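Section 7: Teaching the Woteck to pick things up off the floor

Before you begin, a kind word about expectations. Your Woteck can fetch a sock from the hall with fair reliability, but it can't yet tidy a whole room by itself, and we would sooner you knew that now than after a disappointing afternoon.

1. Clear a patch of hard floor and switch on the main light.
2. Open the fingers fully from the hand menu.
3. Hold the hand still over bare floor for 30 seconds, with nothing between the fingers, and press Save.
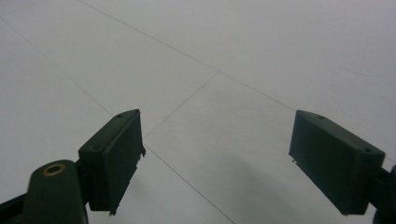 Floors are harder for a machine than most people expect, and Ilir Todorova, who wrote the pick-up routine at our Erncombe workshop, still spends more time on them than on anything else. Grout lines like the one running between the two green fingers can be mistaken for string or a stray cable, and so can the soft grey shadow under the hand, so do let the Woteck have a good look at both before you ask it to lift anything.

4. Put down one soft item, such as a folded flannel, and choose Try Pick-up.
5. Repeat 25 times, turning the item a little between goes - dull work, we know, but it does pay you back.

Note: If the hand keeps closing on nothing, go back to step 3. Code 1839 means the floor save has been lost.

Caution: Keep your own fingers well clear while the hand is closing, and please don't practise with glass.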